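Looking after the Cumeo cell: notes to go with the third practical

May 20, 2026
By your Cell Maintenance tutor, Ninditz workshop course
847 views | 3 shares | 2 comments

These are the long version of what I gabbled through at the bench, plus the bits I forgot. Bring them with you, get them greasy, write in the margins. The cell we use for the whole of this block is the Cumeo in the Van der Merwe building, the one by the roller door, and everything below is about that cell and its simulated copy. If you end up working on another make, the order of jobs will carry over well enough but the settings won't, so please don't turn up at someone's factory and type mine in.

What's in the cell

A six-axis arm on a steel pedestal, a two-finger gripper, a table, a camera on a bracket looking down at the table from behind the arm, and the controller cabinet. The task is pick and place with grocery items: cans, tins, small boxes. It's a humble job and I love it for teaching, as you can see straight away when something is out (the can goes over, usually with a clang).

Then there's the simulated copy on the cell computer. It has the same arm, table and camera in it, and every change to the real cell has to be made there as well. Half of today's session is about keeping the two in step, and that's the half people skip.

Before you switch anything on

Lock the isolator off first and put your own padlock on it. Your own, with your own key in your own pocket. I don't mind if there are already other padlocks hanging there, it just means more people are working.

Walk round the outside with a torch. You're looking for oil under the joints, cable jackets rubbed shiny, bolts with the paint line broken, anything resting against the fence. Put your hand on the table and lean. It shouldn't rock at all. Ours did last September, after somebody had moved it to sweep and put it back with a foot on the cable cover, and we lost most of a morning blaming the camera.

Now the cables. Follow the loom from the base up to the wrist with your fingers as well as your eyes, paying most attention to the loop behind the elbow. The ties should be snug but you should still be able to twist them. I see a lot of ties pulled up like a parcel, and that's how you break a wire inside a perfectly nice-looking jacket.

The gripper

Take the finger pads off and look at the backs, not only the faces. The faces wear evenly and look awful long before they matter. What matters is whether the pad is still stuck to its plate all the way along. The last set came off with 1,036 cycles on the counter and the faces were fine – it was the lower corner of one pad that had started to lift, and every tall can was being picked up with a slight lean.

New pads come from Cidoritz in a paper envelope. They are handed, left and right, and the mark is tiny. To fit them:

1. Wipe the plates with the alcohol wipes from the drawer, then leave them until they're properly dry.
2. Lay the pad in from the top edge and press downwards.
3. Do the screws up finger tight, close the gripper gently on the gauge block, then nip the screws up with the short key.
4. Open, close, open again, and look through the gap against the light. You want an even gap all the way down.
5. Reset the counter and write it in the book. Both, please!

Don't use the long key on those screws. You'll feel terribly efficient for a second and then you'll be drilling one out.

Homing and the table frame

With the padlocks off and the gate shut, bring the arm up in slow mode and send it home. Watch the witness marks on each joint as it settles. If a mark is off by more than its own width, stop and come and find me. Don't re-zero it yourself, even if you know how, as I'd like everyone to see a bad one when we get one.

Next, teach the table. We touch off with the pointer at one corner, then along the long edge, then along the short edge, and the controller works out where the table lies from those. The usual mistake is to touch the long edge too close to the corner. A small error in the touch becomes a big one by the time you reach the other end of the table, so go as far along as the arm will comfortably stretch.

Write the new table position down before you press save. I know the machine remembers it. I have also seen the machine restored from an old backup in the middle of a lesson, and I was very glad of the book.

The camera bracket

The camera is the fussiest thing in the cell and also the easiest to knock. It's held by a clamp with a single lever, and people use it as a handle when they climb out from behind the pedestal. Please don't.

Clean the lens with the blower first and the cloth second. Check that the lever is home. Then put the calibration board on the table, run the routine, and read the error it gives you at the end. If it's worse than the figure written inside the cabinet door, do it again with the shutters down on the roller door side, where the afternoon light comes in low and puts a shine across the board. If it's still bad with the shutters down, suspect the bracket.

Bringing the simulated copy into line

Now sit down at the cell computer, which is a nice change for your knees. Open the cell file and put in the new table position and the new camera position, copied from the book. Copy them carefully, as the simulator wants its angles in a different order from the controller. The order is taped to the monitor. Every year somebody swaps the last pair and gets a camera that's gazing at the ceiling.

Then load the grocery items, reset, and look at the camera view before you let anything move. Really look at it, for a good while. I go through it in the same order each time. Is the far edge of the table straight across the view, or running off at a slope? Where are the items sitting – in the open part of the table, or crowded down at the near edge? Can you see the whole of each one? What is the horizon doing? The floor in our simulator is a plain dark one with a white grid on it, dull as anything, but the grid is a gift for this, as you can judge a tilt from it at a glance.

The view printed with this section has the soup can and the flat tin in it, before any picking. Get your pencil out and mark up what you'd change. The table edge is close to level, but the far side of the floor comes down from left to right, so have a think about which rotation gives you one without much of the other. Then look at how much bare table there is beyond the items, and how little of the can and the tin we've got. The label and the pull tab are in view and the bottoms of both are missing. For a picking job I want to see where a thing meets the table, so I'd be tipping this camera down, or pulling it back, before doing anything else. I'd also want to know where the gripper comes into view, and you can't tell that from a view with no arm in it, so move the arm to its ready position and look again.
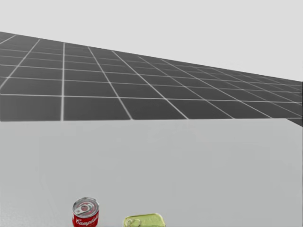 Changing the view without making a mess

Change a single number, reset, look. Then the next number. It feels slow, and it's a lot quicker than changing the lot and trying to work out which of them helped.

Start with pitch, the nodding one. Small steps. When the near items come fully into view with a bit of table showing below them, leave pitch alone and move to roll. Roll is the one that levels the horizon, and if you find the table edge going off as the horizon comes good, go back and check yaw and the table position before you carry on, as you may be correcting the wrong thing.

Only move the camera's height and distance if turning it can't get you there. On the real bracket those mean spanners, and whatever you settle on in the simulator somebody has to go and build. Usually you.

Save under a new name with your bench initials on the end. Never over the top of the master file.

First run

Simulator first, slow speed, can on its own. Then the tin on its own. The tin is the awkward one, as it lies flat and there isn't much of it for the fingers to get hold of, so watch the approach height closely and keep the pads off the table top. Then the pair together, and check that the open fingers can get down between them without clipping the neighbour. If they can't, move the items apart in the file and note it down.

After that the real cell, gate shut, slow mode, one hand on the stop. Use the empty cans from the crate under the bench to begin with. I've mopped up enough tomato soup.

What to write in the book

Pads changed or not, and the counter reading. Witness marks good or which joint was off. Table position. Calibration error, and whether the shutters were up or down. The name of the simulator file you saved. Anything that sounded odd, even if it stopped. I'd much rather read a page of "funny tick from the wrist, went away" than a blank one.

For next time

Bring your marked-up view with your guesses on it: which way the camera should turn, and in what order you'd change the numbers. Rough arrows are fine. We'll try a few on the cell computer before going near the spanners, and the bench with the tidiest loom gets first go on the real arm. Safety shoes again, please, and hair tied back if it's long enough to tie.

2 comments | 3 shares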